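Ticket: Left arm stalls on basket lift, torque fault on wrist
Queue: Bench cell support
Project: Tandance (two-arm basket task)
Opened by: Mio Sakamoto
Assigned: Arsalan Ghauri
Priority: was Normal, raised to High by F. Dijkstra
Status: Open, workaround in place

Mio Sakamoto, 8:40 am
Both arms on the basket task. Left arm goes into torque fault on the wrist joint partway through the lift. Right arm doesn't know, keeps going up. Basket tips toward the left, cube slides, and last time it went over the rim and onto the table. E-stop both times I was close enough. Third time I wasn't.

Fault text on the console:
WRIST TORQUE OVER LIMIT, ARM L, HOLD
ARM R: no fault

So left holds where it is and right just carries on. That's the part I don't like. Arms are on the same program, thought they were supposed to stop together.

Power cycled the left controller. Came back clean, faulted again on the next lift.

Arsalan Ghauri, 9:05 am
Few things please
1. Which program version
2. Does it fault with no basket
3. Was anything changed on the left arm since yesterday
4. Logs from both controllers, not just L

Don't run it with hands near the table until we know why R isn't stopping.

Mio Sakamoto, 9:30 am
1. Same one as yesterday, the one Sota pushed for the slower approach
2. No. Ran the motion dry, 20 cycles, nothing
3. Don't think so?? Asking Hilde
4. Attached, both

Put the basket back with the blue cube in it and jogged left down to the rim by hand. Stopped there so I could look at the cable. 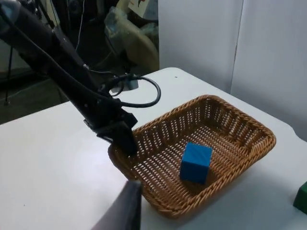 Wrist reads close to zero in that pose. Closed on the rim, still fine, number goes up a little like it should. Then jogged up slow and it climbs and climbs. Hit the limit before the basket was really off the table. Way too much for one basket and one cube.

Arsalan Ghauri, 9:50 am
OK so contact related, not a bad sensor. Or not only a bad sensor. Did you re-zero the wrist before the jog? If it was zeroed while touching something the offset is wrong and everything after is garbage.

Mio Sakamoto, 9:55 am
Zeroed in free air, yes. Did it twice.

Hilde Smits, 10:10 am
Jumping in. I did change something, sorry, should of logged it. Swapped the left wrist cable last night after the shift, old one was cracked at the strain relief. New one is from the Peeters box. Same connector, it's longer though. I left the slack in a loop near the wrist because I ran out of clips.

Didn't touch anything in software.

Arsalan Ghauri, 10:20 am
That could be it. Longer cable = more pull when the wrist rotates, and the dry run doesn't rotate the wrist as far because it never waits for the grip. Mio can you hold the loop out of the way and repeat? With a stick or something, not your hand. Arm speed at minimum.

Mio Sakamoto, 10:45 am
Done. Used the plastic rod. Peak came down a lot but NOT below the limit. Faulted on four of 10. Before it was all 10.

So cable is part of it. Something else too.

Sota Furukawa, 11:00 am
Limit is set at 500 in my version, it was 1,000 before. I lowered it with the slow approach so we wouldn't crush the rim. Did mention it in the release note but the note went to the Girwood list, not this one. My bad.

I would not put it back up yet. If the arms are fighting each other through the basket then a higher limit just hides it.

Arsalan Ghauri, 11:10 am
Agree, leave it at 500. Sota, the other question. Why does R keep going when L faults

Sota Furukawa, 11:25 am
Looking. The stop link is a setting in the cell config and my build pulled the config from the Nendinmont cell, which has one arm. So link = off. Nothing was listening. That's a real bug, any fault on either arm would of been ignored by the other one. Fixing now.

Fenna Dijkstra, 11:30 am
Raising this to High. Nobody runs two-arm anything on that bench until the link is on and tested both directions. L faults R stops, R faults L stops. I want it written in here when it's done, with a name next to it.

Mio, was anyone reaching in when the cube went over?

Mio Sakamoto, 11:35 am
No. I was at the console. Cube landed on the table, no damage to anything.

Mio Sakamoto, 1:15 pm
While Sota does the config — tried right arm alone. Left parked, powered off. Wanted to see if the gripper position on the basket is off too.

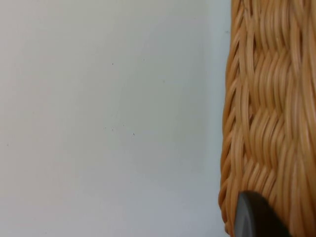 Wicker gives when you push on it. With the finger against the side the reading creeps up slow instead of jumping, so the contact check trips late and the arm has already gone further in than it thinks. On the foam test block it trips right away. If both sides go in too far then the arms are squeezing the basket lengthwise the whole way up, and that all lands on the wrists. Left has the cable pulling on top of it so left goes first.

Just a theory. But the numbers on R were high also, only never over.

Arsalan Ghauri, 1:30 pm
I buy that. Check the R log from this morning, wrist climbs on the same slope as L, ends a bit lower. Contact threshold was tuned on the block, never on wicker as far as I can find.

Sota can you make the contact threshold its own value for the basket? And back both arms off a little after contact, before the lift.

Sota Furukawa, 2:20 pm
New build up. Changes:
- stop link on, config now comes from this cell and not from Nendinmont
- separate contact threshold for basket
- small back off after contact, both arms
- limit still 500

Build refuses to start if the config has two arms and link off.

Hilde Smits, 2:40 pm
Cable clipped down in three places, loop is gone. Rotated the wrist by hand end to end, no tugging. Will order the right length, the Peeters one is only there until it comes in.

Mio Sakamoto, 3:25 pm
Stop link test, done by me, Hilde watching
Forced fault on L: R stopped
Forced fault on R: L stopped
Repeated each one, same result

Then basket lifts with the cube, 20 cycles. No faults. Highest wrist on L was well under the limit. One cycle the basket came up slightly crooked but it leveled out, cube stayed in.

Fenna Dijkstra, 3:40 pm
Thanks. Bench is OK for two-arm runs with somebody at the E-stop. Not unattended. Keeping this open until the proper cable is on and we have a long run behind us. Sota, please check whatever other cells got that same config today, and put the list in a new ticket linked to this one.

Sota Furukawa, 3:50 pm
On it. Girwood has the build but hasn't loaded it, told them to hold off.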